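Ticket 3 659 — Tristitura, album « Kurkberg » : piste 7 coupée avant la fin

Statut : résolu

Message du client
Bonjour à toute l'équipe, et merci d'avance pour votre patience ! J'ai acheté l'album en septembre et je l'écoute en boucle (quel son de guitare, mon Dieu), mais la piste 7 s'arrête net en plein growl, juste avant le passage doom que tout le monde adore. J'ai retéléchargé le FLAC deux fois, même résultat.
Oğuzhan Kırmızıgül

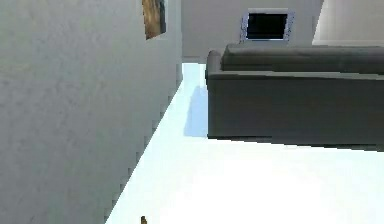

Première réponse
Bonjour Oğuzhan, quel plaisir de lire un amateur de Tristitura ! Pourriez-vous essayer le MP3 en 300 Mo, dans l'onglet Bultus de votre compte, et me dire si la coupure s'y trouve aussi ? Prenez votre temps, je garde le ticket ouvert.
Diarmuid Hegarty, boutique Saraç

Retour du client : le MP3 va jusqu'au bout, le FLAC toujours pas. 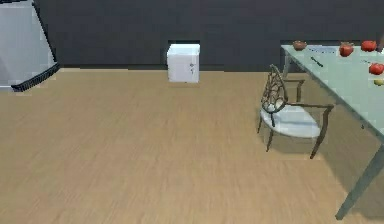
Temps de lecture : 1 min

Résolution
Vous aviez raison, cher Oğuzhan — le FLAC de notre serveur était incomplet depuis le dernier transfert. J'ai demandé le master au label, remplacé le fichier et réécouté le morceau en entier, deux fois même, par pur plaisir. Videz le cache de l'application avant de relancer le téléchargement. Si la coupure revient, répondez simplement à ce message et je rouvrirai le ticket.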